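4.2 Where the Spoon Goes Between Uses

We came to the question of the resting spoon rather slowly, and it grew out of a complaint. In the first round of home visits in Postberg, which we had planned as a study of bowls and bowls only, people kept steering us back to their spoons, and above all to the short, deep kind used for broth. A flat-bottomed soup spoon is a lovely thing to eat from, but it is an awkward thing to put down. Left in the bowl, it slides under the soup; left on the table, it makes a small puddle that somebody has to wipe up later (and we heard a good deal about who that somebody usually was).

For the second round we therefore asked each of the 70 households to show us how they would set one place for soup, using whatever they liked from their own cupboards, and to talk us through it as they went. We gave no instructions about spoons at all. The visits ran from November onward and the last one took place on Wednesday, February 1, 2023. All together they gave us 443 placements to code, and we sorted these into 14 arrangements using the Wevari scheme described in Section 3, with one or two small changes that we will come to shortly.

What struck us most was how much affection people had for the little dish. Many homes had one that had started life as something else, such as a saucer whose cup was long gone, or a sauce dish from a set bought at the Ambaye market. It nearly always lived close to the bowl, on the side of the eating hand, so that the spoon had only a short trip to make. Figure 6 shows this arrangement, which we call "near dish, handle out": the small dish sits just below and to the right of a round white bowl, and the spoon lies with its deep end in the dish and its long handle reaching past the rim to the right. 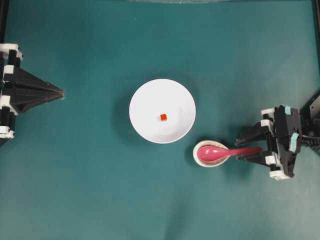
Figure 6. The "near dish, handle out" arrangement, with a pink soup spoon and a cream-colored dish on a green tabletop.

The direction of the handle turned out to matter a great deal more to people than we had expected. The original Wevari scheme records only whether a spoon is in, on or beside a dish, so we added a code for where the handle points, and we are glad we did. Several of the older participants felt quite strongly that a handle should point toward the person eating, while families with small children often turned it away from the table's edge, where a passing sleeve could catch it. The Etuser inventory, with its 1,500 entries on tableware, has a great deal to say about the shape of dishes but does not record handles at all, and so we cannot yet compare our homes with the older ones it covers.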